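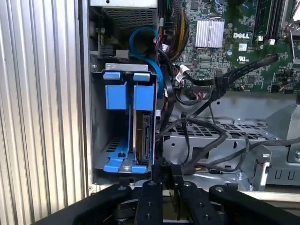 # Robots and the Repair Bench: FAQ

**Can a robot take apart an old computer yet?**

Parts of the job, slowly. Loosening a screw it can reach is realistic. Stripping a whole desktop without help is still too much to ask.

**What makes it hard?**

Siu-fong Lam's refurbishing shop, Altside, handles 300 desktops a month, and few are laid out alike. Cables give the most trouble. They bend, hide plugs and snag on metal edges. Light blue plastic tabs inside a Dell case are easy to pick out against a dark drive bay, but a gripper still needs room to get hold of one.

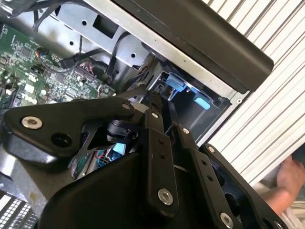 **Is it faster than a person?**

No. Ho-yin Chu, the senior technician at Altside, pulls a drive in 2 minutes. We would plan on a robot taking several times that, with a person nearby. A hand on the case is still the usual way to steady it.

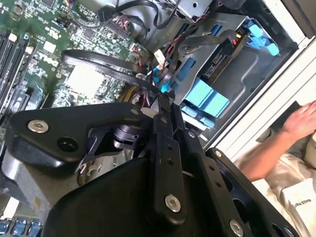 Speed matters less on overnight work, if the machine can stop safely when it gets stuck.

**What about chores at home?**

Floor vacuuming, yes. Folding laundry and loading a dishwasher, only in limited setups. We expect to wait 5 years before changing that answer.

Last updated 6th March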